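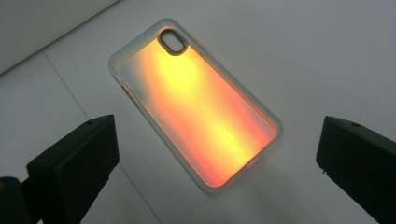
Nikden Finger Block Set, black, pair

$89 per pair, ships from Dralbridge
Fits: Nikden hand-held gripper, Heko parallel gripper (with adapter plate, sold separately)
In the box: two finger blocks, screws, hex key, a strip of spare grip pads

I've been selling these blocks since I got tired of making them one at a time for my own bench, and they're still the part I get the most email about. So I've put the setup notes right on the page, where you can read them before you buy!

What they're good at: flat, slippery, slightly squishy things. Phone cases are my favorite test piece (soft rim, stiff back, always trying to slide away from you) and if a pair of fingers can pick one up off a bare tabletop without chasing it around, I'm happy to put it in a box and mail it.

Fitting them

Power off first, please. Slide the old blocks out, wipe the rails with a dry cloth, and push the new ones on until they stop. Start both screws by hand before you tighten either one. If you run one all the way down first, the block sits a hair crooked and you'll be hunting for it all afternoon. Snug is plenty. I've replaced more stripped rails than I have loose fingers.

Then close the gripper slowly on a sheet of paper. You want it to pull evenly from both sides. If it tears or slips out at one end, back off the screws, nudge the block and go again.

Setting the opening

Reset the open position every time you change fingers, even if you're swapping like for like. I leave a wide gap for phone cases so I can come down over one at an angle and still clear both long edges. For the closing force, start low and creep up. A case that bows in the middle means you're squeezing too hard, and a bowed case tends to pop out right when you lift.

Looking after them

Wipe the pads at the end of the day. Plain water on a cloth, nothing with solvent in it. Check the screws once a week if you use the gripper a lot. My own bench pair went 2,725 picks before I changed the pads, and the blocks themselves were fine, just a bit scuffed on the front.

Squeaking when it closes is nearly always dust in the rail. Take the block off and brush it out, and leave the oil in the cupboard (it makes a paste, ask me how I know).

Spares

Grip pads, strip: $29
Heko adapter plate: $51
Screws: free, just send me a note with your next order

I get asked if these fit the Negri grippers. The older ones, no, the rail is too narrow. I'm working on a version and hope to have it listed in June. Until then, please don't file the blocks down to fit, they get thin around the screw hole and crack.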